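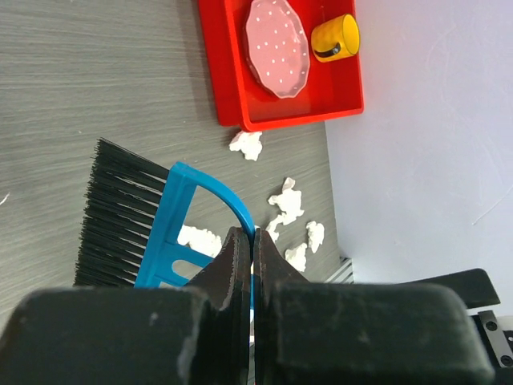
Clearing table, Drasell annex: blue hand brush, paper scraps, and the red tray with a plate and a cup.

Progress report to the Stuma fund
Table Clearing and Tidying, second period
Submitted 9/21/20

Where we are

The first period went to arguing over what counts as a clean table. We now have a working definition (no dishes, no scraps, nothing you would apologize for to a guest), and this period we got on with the clearing.

Tables cleared to date: 1,249. The plan called for fewer, so please enjoy this line before reading the one on spending.

The routine is still dishes first, paper second. Plates and cups go into the red tray, scraps get brushed up. Cups remain the weak point. They prefer to lie down, and the written instructions assumed they would stand. We have rewritten the instructions, having failed to persuade the cups.

Crumpled white paper is our standard litter. It is cheap, it shows up well on the gray wood-grain tabletop, and it hides behind things. A table with scraps tucked up close to the brush takes longer than one with the same scraps out in the open, so we now log the two separately. The Kastia office asked for this in January and was right, as they have mentioned.

Brushes

We tried three kinds. The blue one with the arched handle and black bristles is staying. The long-handled one from Huaranga knocked over more than it swept and has been retired to the stairs, where it is doing well.

Spending

The supplies line is $255 over. Of that, $80 is brushes, $50 is trays, and the rest is dishes, mostly replacements for ceramic ones we should never have bought. Everything new is plastic. We would like to cover the difference from the travel line, which has had a quiet year.

Next period

Wet spills, starting with water and working up to soup. We also need a second table at Drasell and a decision from you on the travel money, preferably before the soup.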